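Llevaba desde abril queriendo ir a la jornada de puertas abiertas de Suvley y por fin he podido. Vuelvo con la cabeza llena, los pies molidos y una libreta de la que apenas entiendo la mitad (escribo fatal de pie). La pregunta que llevaba apuntada en la primera página era muy simple: ¿puede ya una máquina echarme una mano en la cocina?

El edificio por fuera no dice gran cosa. Dentro hay una nave larga repartida en 5 zonas, y la visita va en grupos de 23 personas, con auriculares que fallan cuando te alejas del guía. A mí me tocó el segundo turno y lo agradecí: ya habían arreglado el proyector.

## Primero, la tienda

Empezamos por la parte de comercio, que lleva el equipo de Flidurus. Su tarea es reponer estanterías, y dicho así parece poca cosa hasta que ves lo que cuesta. Coger una caja de galletas, bien. Coger una bolsa de patatas fritas sin aplastarla, regular. Girar un bote para que la etiqueta mire al cliente... ¡eso sí que me pareció precioso! Tardó una eternidad y al tercer intento quedó perfecto. El grupo aplaudió, claro.

Nos contaron que en la tienda piloto hay 2466 referencias y que de momento trabajan con 50. Me gustó que lo dijeran tan tranquilos, con la cifra pequeña en la misma diapositiva que la grande.

## Y luego, la cocina

La zona que yo quería ver era la de Chornovol, el proyecto de tareas domésticas. Ahí casi todo pasa antes en simulación: montan encimeras virtuales, cambian los objetos de sitio y repiten el ejercicio una y otra vez antes de llevarlo a la máquina de verdad. El ejercicio del día iba de verduras. Dos brazos, una tabla de cortar, un paño gris y dos berenjenas de distinto tamaño y color, una ya sobre la tabla y la otra directamente en la madera.
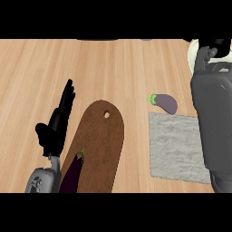 Ustach preguntó desde el fondo para qué servía tanto ensayo con berenjenas si en su casa lo que hace falta es alguien que doble las sábanas y limpie el horno. Hubo risas, pero la pregunta era buena y se la tomaron en serio. La respuesta fue que una berenjena enseña mucho: es lisa, rueda, tiene un extremo gordo y otro fino, y cada una sale diferente. Quien sabe agarrarla bien tiene medio camino hecho con el calabacín y el pepino. Con las sábanas no, eso lo reconocieron sin rodeos -- la tela sigue siendo el gran dolor de cabeza, y un simple paño ya da guerra suficiente.

Yo pregunté por el cuchillo. Todavía no cortan; por ahora se quedan en colocar, apartar y ordenar. Me dio un poco de pena, porque iba con la ilusión de ver unas rodajas, pero también entiendo que prefieran ir despacio con eso.

## Lo que me traigo

En la tienda lo veo cerca, al menos para los productos en caja y los turnos de noche, sin gente por los pasillos. En casa lo veo más lejos, aunque bastante menos que antes de entrar. Recoger la encimera después de comer me parece ya una tarea imaginable, y mira que yo iba escéptica.

Si os animáis a ir, llevad calzado cómodo y pedid el turno de la tarde, que deja más rato para preguntas. La cafetería cierra pronto. Las croquetas, hechas a mano, estaban buenísimas.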